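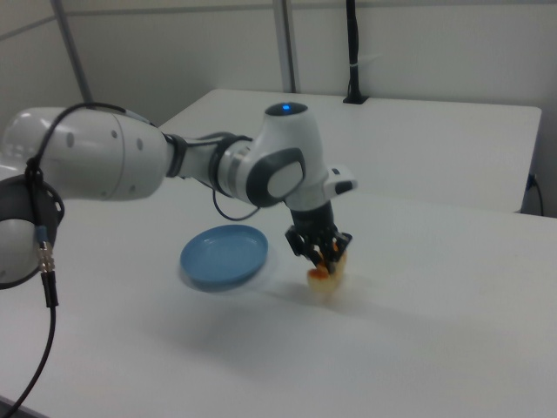
Equipment Plan, Second Arm
Mei-kuen Ng and Chia-hao Chung
Thursday, February 1, 2018

We were asked to plan the purchase of a second arm for tabletop work with cups and plates. Our first finding is that the quotes can't be compared as written. Bodomer wants $2866 for a gripper and leaves out the mounting flange. Tronton lists the flange at $285 but says nothing about cables. Both call their grippers "ready to use," and we doubt it.

Spare finger pads are $38 a set. Neither firm would tell us how long a set lasts, so that line of the budget is a guess. We put in $300 and expect to be wrong – probably too low.

Mei-kuen thinks we should buy the Bodomer gripper now. Chia-hao would wait until August and ask both firms for a loan unit first. We did agree on one thing: no money for the Wumbei planning software until someone shows it picking up a thin cup without crushing it. The sales video used a solid block.

Still open: who pays for a second table, and whether shipping is included.

Clastitberg Student Projects | Contact the lab office | Back to top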